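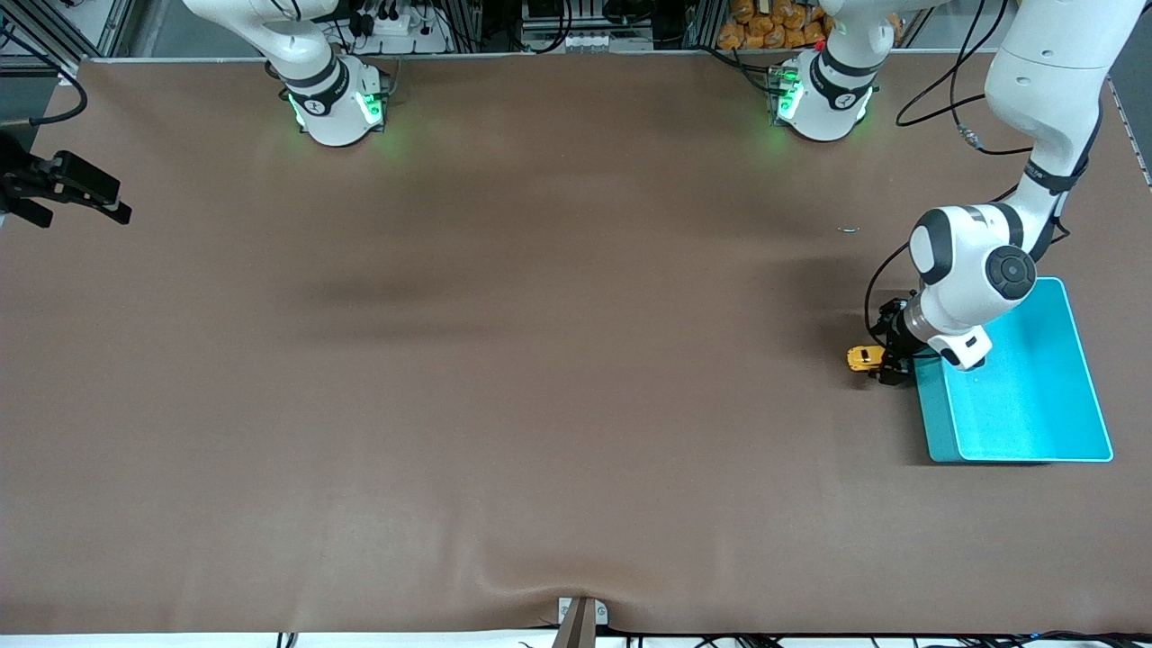
Fig. 1. The two-arm table, left arm with the small yellow piece, teal bin beside it.

Notes from the lab open house (Week 6 handout)

Okay, so a bunch of you missed the open house at Brovton in May and asked me to write up what we saw. I took four pages of messy notes and this is my best shot at turning them into something you can study from. Jamie Lambert gave the tour and ran the demo, and Yaqin Wan took most of our questions afterward (patiently!).

Getting in

You sign in at the front, you get a sticker, you go down a long hallway and the two-arm table is in the last room on the left. We were split into groups of 12, and my group was the second one, so by then Jamie had warmed up and was going pretty fast. Apologies if I dropped something.

The setup

Two arms, one table, and they share the space in the middle. Left and right go by the robot's own point of view, as if it were standing behind the table looking out at you. That tripped up half the group, me included. In Fig. 1 the arm on your right is the LEFT arm, and all you get of the right arm on the other side is the gripper poking in and its base at the back. Please use the robot's left and right in your lab write-ups. Declan Hulme lost points for this last term and has given me permission to say so.

The grippers have two fingers each. Two fingers sounds like very little, and I asked about that, and Yaqin said to go home and try putting away my silverware with just a thumb and one finger. I did. It's slow but you can do nearly all of it, except for flat things lying on a flat surface, which are miserable. Keep that in mind, it comes back below.

The big brown mat does more than you'd guess. A plain, matte background makes it easier for the camera software to tell where an object ends and the table begins. A shiny table gives you glare, and glare looks like an edge. The mat isn't perfectly flat, though. There's a soft wrinkle up by the front edge, near the clamp, and Jamie said a wrinkle can matter if a small part is sitting on it, because now the part is tilted and a little higher than the program expects.

The task

Pick up a small object, carry it to the bin, let go. That's the whole thing! The people behind me were openly disappointed for a minute, and then they started seeing how many steps are hiding in there. I wrote them down the way Jamie said them:

1. Find the object.
2. Choose where to grab it.
3. Come in from above without bumping anything.
4. Close the fingers until you have it, then quit squeezing.
5. Lift before you move sideways.
6. Get over the bin. All the way over, rim included.
7. Open.

Step 5 is the one people skip when they write their first program (I sure did), and then the part gets dragged across the table. Step 6 is sneaky too. Look how close the near rim of the bin is to the gripper in the figure. If you come in low you catch the rim, so you have to plan the height as well as the spot.

Also, go find the tiny metal sliver lying on the mat, a little to the left of the elbow. Could be a screw, I can't tell. Think about how you'd grab that with two fingers. It's the silverware problem again.

Questions people asked

Why two arms if only one is holding something? Yaqin's answer was that some jobs need one hand to steady and one hand to work, like opening a jar. For simple sorting you can get by with one.

Do they ever run into each other? They can. Both arms reach the middle, so the planning has to know where each one is the whole time, elbows too. People remember the hand and forget the elbow.

How many tries does it take to get good at this? Jamie said 20 tries will show you what's going wrong and 1,000 will show you how often. I underlined that one twice.

For next class

Read the Penrose chapter on grasping (Neville says he'll put the scan up by noon). Then pick one chore at home, do it with two fingers, and write out your steps the way I did above. One page. Be picky about the order, and mark the step where you got stuck.

Macario Espinoza, section leader

2 comments | 12 shares

Recent handouts
Week 5: Coordinates without tears
Week 4: Reading the Prallow safety sheet
Week 3: What a sensor knows
Sign-up: Festent demo day
Lab rules for the Yeoman room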